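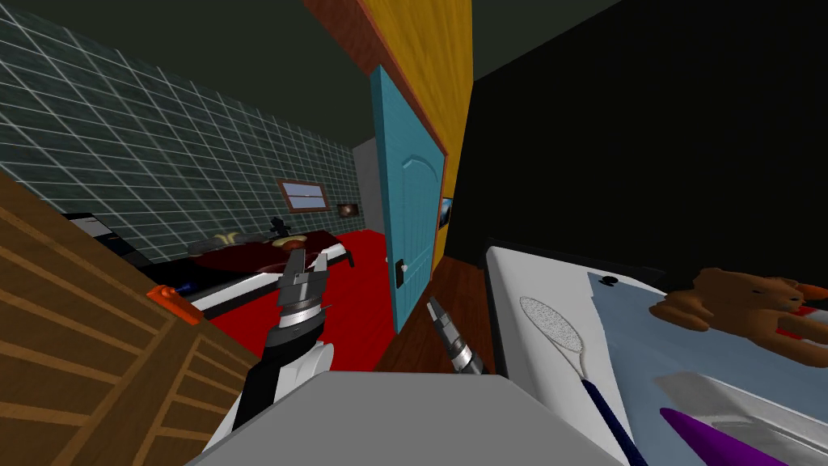
Painting a pine chest: do I have to sand it right back?

Clodagh Heffernan
I've picked up a pine chest of drawers for 20 euro and I'm dying to get a brush on it! It has a thick old varnish. Do I need to go down to bare wood, or will a light rub do?

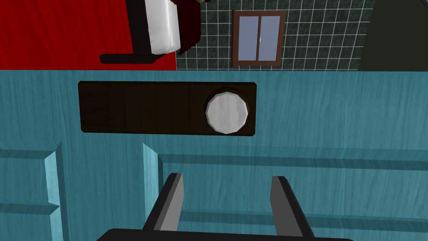
Ezekiel Quintanilla
A light rub is plenty, and you'll love doing it. Wash it with sugar soap, key the varnish with fine paper, wipe off the dust and prime. Go with a strong colour if you dare! Teal with the grain streaks still showing is gorgeous, and a white knob on a dark brown plate sets it off beautifully. Do the mouldings first with a small brush, then the flat parts.
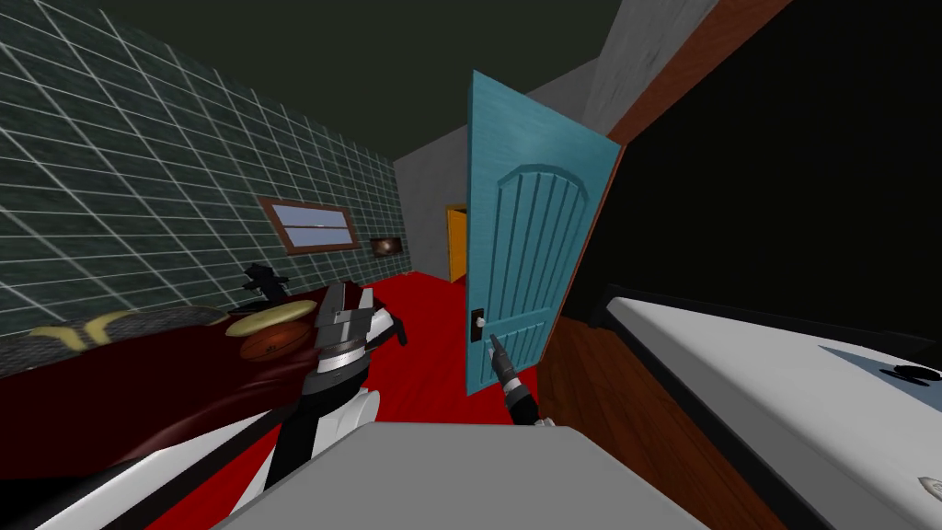 Page 4 of 8

Andri Trummer
Just paint it. I did mine with leftover Vundemby eggshell and no primer and it's grand.

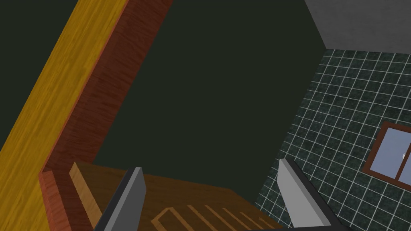

Ailbhe Fitzgerald wouldn't skip the primer on pine, as the knots bleed through in yellow patches months later. Two thin coats of knotting solution, she adds, and leave the drawers out overnight so they don't stick. And do post how you get on, Clodagh!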